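Workplace Practice, Unit 7
Clearing and Setting Out a Shared Bench
Course handout, Danzer Technical Center
Issued Monday, April 15, 2024

7.1 Scope

This unit covers the small shared bench: a single work surface used by more than one person for light assembly, inspection and paperwork. It does not cover fixed machine tools, wet benches or soldering stations, which are treated in Unit 9. Students should have read the section on surface coverings in the February notes.

7.2 Surface coverings

Three coverings are in common use at the Center: bare laminate, rubber mat and felt. Laminate wipes clean but lets small fasteners roll. Rubber mat holds tools in place and resists solvents. Felt is quiet, does not scratch lids or plated parts, and stops a dropped screw close to where it lands. Its drawbacks are that it holds dust and swarf and that it must be kept away from oil and standing water.

Color matters more than students expect. A dark screw on dark felt can be missed by a person standing directly over it. Where dark felt is used, loose fasteners go into a light-colored tray before any other item is moved.

7.3 Classes of item

Items found on a shared bench are sorted into four classes before clearing starts.

Class A — loose small parts. Screws, washers, brackets, wedges, spacers.
Class B — hand tools. Screwdrivers, tweezers, keys.
Class C — electronics. Laptops, meters, chargers.
Class D — liquids and cleaning items. Bottles, sponges, cloths.

A plate or tray that carries parts is handled as Class A together with its contents. It is not emptied for transport.

7.4 Worked case

The bench has a dark blue felt covering and carries items from all four classes: a tiny screw and a small bracket-like part (A), a screwdriver with a green-and-white handle (B), a closed laptop (C), and a clear plastic bottle and a yellow sponge (D). The screw lies directly on the felt near a corner of the laptop. The bracket-like part is already on a white tray. 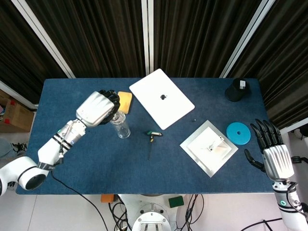 Brekell would reverse the usual order and take the liquids off first, on the grounds that a lost screw costs a few minutes and a spilled bottle can cost a laptop. The objection is reasonable. The Center's order is A, D, B, C, but where a bottle has no cap or stands within reach of an elbow, D may be taken first. The exception should be written on the bench card.

7.5 Procedure

1. Look over the whole surface before touching anything. Allow 18 seconds.
2. Collect Class A items. Lift screws straight up; do not sweep them across the felt with the hand.
3. Move trays and plates level, with both hands where the width allows.
4. Remove bottles upright, holding the body or the neck but not the cap alone.
5. Lift sponges. Feel the covering underneath for damp and note any patch on the card.
6. Return hand tools to the Jevirard rack, shaft down.
7. Close the laptop if open, check that nothing rests on the lid, and lift it from beneath. Do not slide it.
8. Brush the felt in one direction, toward the front edge.

7.6 Setting out

The order is reversed for setting out. Electronics go toward the back, tools to the side of the working hand, and the parts tray on the opposite side. Liquids go on the Dornus side shelf and stay there during work. Leave some 70 percent of the surface free.

7.7 Preparation for the practical

Bring a completed bench card for one bench you use regularly. List each item by class, state the clearing order used, and mark any departure from 7.5. Cards without a marked order will be returned.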